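**Bench notes, May — the two-arm build at Macapagal workshop**

Quick one this month, I'm typing between jobs and the glue is going off.

The two-arm build is up on its rail. Both arms bolted down, both answering, both wired. If you were in on Tuesday you saw one arm and a heap of brackets, so come back and have another look. Same corner, past the drill press, follow the extension cord.

For anyone new: we're calling it Stememov, which started as a typo on the parts list and stuck. Plan has always been 2 arms on one shared rail, small enough to sit in a corner of the shop, with enough reach to work the same patch of floor without smacking each other. They still smack each other. Less than last month.

Rail first. We had it on the old Rovell bench and the bench flexed. Every time an arm swung out, the other one shivered. Moved the lot to the heavy frame, re-drilled the base plates, 4 bolts each, thread lock on all of them. Huge difference. Should of done it in the winter.

Cables next, and this ate most of the month. The first run was too tight at the shoulder, so the arm would get partway round and just stop, humming. Everything has been re-run with proper slack — big loops, purple cable the whole way, tied off at the base. Looks like spaghetti. Works. If you're building your own at home, leave more slack than you think, then add a bit. Cut your ties flush too, I have a scratch down my wrist from one that wasn't.
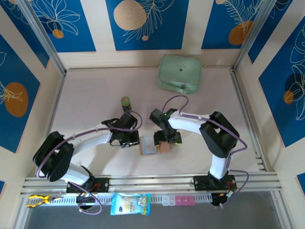

Panels got a lot of comments. Leftover print, blue with the leaves and the orange and tan dots, from a roll that was headed for the dumpster. Plain white walls made the corner feel like a dentist's. Anyone who wants a piece of the roll can have one, there's plenty on the shelf by the sink.

Software. Moved over to the Vornden control package and I'm mostly happy. Setup is a pain, you have to home each arm by hand before it'll talk to you, and the joint limits come in way too generous. Turn them down before the first move. We didn't. One dinged knuckle on the left arm, nothing cracked. Speed is capped at 30 percent until further notice, and please dont change it because you're bored. I can see the log.

What they're doing right now is small stuff. Cards, blocks, pouches, little bottles, whatever's in the junk drawer that isn't sharp. Flat things are the hardest by a mile. A block gives the gripper something to hold, a card just lies there and slides. Best trick so far is pressing down one edge and coming in low from the other side. Second best is grippy tape on the fingertips, but it picks up lint and then you're worse off than when you began.

Next job is getting both arms onto one task. Left holds, right moves. Timing is the trouble — one always gets there early and nudges the thing away. I'd like to try a simple wait step before we do anything clever.

Stuff we need:

- M4 bolts, short ones, we're down to the dregs
- cable ties, any color
- a second e-stop button, the one we have sticks
- odd little objects with lids or zippers, nothing you want back

Budget, since people ask: $50 left in the pot. The e-stop comes out of that first, then fingertip pads if there's anything over.

Couple of house rules. Power off before you reach in, even if the arms look parked. Don't hang anything off the cable tray while they're moving. And put the pliers back on the wall, the yellow and black ones. I know they're good pliers. That's why everyone needs to be able to find them.

Next open bench is Tuesday, doors at 6:30. Bring snacks, bring a laptop if you want a go at the wait step. Side door, the front one is jamming again.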